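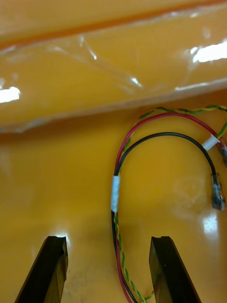
Workshop notes

Small thread about packing wire harnesses, as some people asked me after my last post. I do this every February, when the old stock gets sorted. 1/6

The bags first. I use clear ones, thin plastic, nothing special. With a clear bag I can check the wire colors without opening it again. They wrinkle quickly and they shine a lot under the lamp, but I can live with this. 2/6

The harness on the orange surface has a red wire, a black wire and a green and yellow pair twisted together. Please don't untwist such a pair to make it lie flat. I did it once with a Flellach set and it never looked right again. The white tape also stays where it is. 3/6

I lay the wires down in one wide loop and let them choose their own curve. If you pull the loop small, it opens again inside the bag and pushes at the corners. My bags from Vestden are 20 cm wide and for most harnesses this is enough. For the long ones I take the bigger size, also from them. 4/6

Labels: I write the part number on paper and put it in the bag last, with the text to the outside. Stickers on the plastic came off in our storage room in Trurnwood - it gets warm there in summer. This month I have 70 bags to do, so I write all the papers in the evening before and keep them in the right order in a box. 5/6

One question from me. For closing I fold the top two times and use a small piece of tape, but the Rácz catalog has bags with a zip and they cost a bit more. Does somebody use them for wires? I would like to know if the zip still closes well after one year of opening and closing. 6/6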